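Blog > Around the House > Naps and Other Plans

Older posts Recipes Garden About me Say hi

Thursday, July 2, 2020

I have become a person who naps. I fought it for years, because my mother was a napper and I had opinions about it as a teenager (the whole house had to go quiet at two in the afternoon, and heaven help you if you ran the blender). But this spring I started lying down after lunch, just to rest my eyes, and now it's the part of the day I look forward to most.

My friend Glenys Harries has napped every day since college and she has rules. Shoes off, phone in another room, no getting under the covers. On top of the bed with a blanket is a nap, she says, and under the covers is giving up. I broke the covers rule back in April on a rainy day and woke up at twenty to six with a crease down my cheek and no idea what year it was. I made eggs for dinner because it felt like morning. My husband ate them and said nothing, bless him.

So now I set a timer. I've tried all kinds of lengths and 16 minutes is my number. I know that sounds fussy! Twenty and I'm groggy, ten and I've only just stopped thinking about the grocery list. The timer is an old wind-up one from the kitchen and it has a very rude bell, so I keep it under a folded towel on the dresser.

Then there's the question of where. The bed is too tempting. The couch in the front room is too short, and it gets the sun right in your eyes until three. For a while I used the recliner, but the dog considers that his and he stands there breathing at me until I move. What I've settled on is the daybed in the back room, which we bought from a lady in Drovby when we first moved here and which has been holding up a pile of winter coats ever since. I moved the coats. They're on the recliner now, so the dog and I are both annoyed with me.

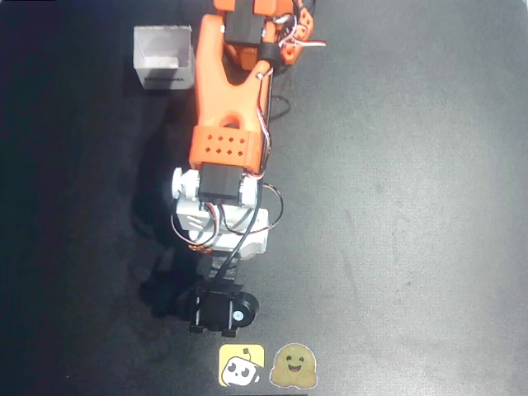 Orange and white on dark gray.

The back room is also the coolest room in the house, and in this heat that counts for a lot. I hung a second curtain behind the first one, a heavy brown thing that used to be in the guest room, and it makes a nice dim cave in there. A little light still gets in along the top. I've thought about fixing that and then I think, no, I'd never get up again.

Blankets! I have feelings about blankets. Even in July I can't fall asleep without something over me, so I've been using a thin cotton one that Riet Declercq gave me when she was clearing out her linen closet. It's been washed so many times that it's nearly see-through and it is perfect. I asked her where it came from and she thinks her aunt picked it up on a trip, but she couldn't tell me where to, so I guess I'll have to be very careful with this one.

I did go through a phase of listening to things. First it was rain sounds, but they made me need the bathroom. Then I tried a history podcast and got so interested in a canal that I stayed wide awake for all of it, plus the next episode. These days I just have the fan on low and whatever the neighbors are up to. Somebody over the fence is learning the trumpet. He's on the same 4 notes every afternoon and I've gotten sort of fond of them.

Do I sleep worse at night? A little, maybe, if I nap past three. I had one bad week where I was up at midnight reorganizing the spice drawer, and I moved lunch earlier and that seemed to settle it. The spice drawer looks great, by the way. We had three jars of cumin.

Glenys is coming over on Saturday and she's already asked if there's a spot for her, so she's getting the daybed and I'll be on the short couch with my feet over the arm. If any of you have a trick for keeping a dog off a recliner full of coats, leave me a comment. I'm going to go wind the timer.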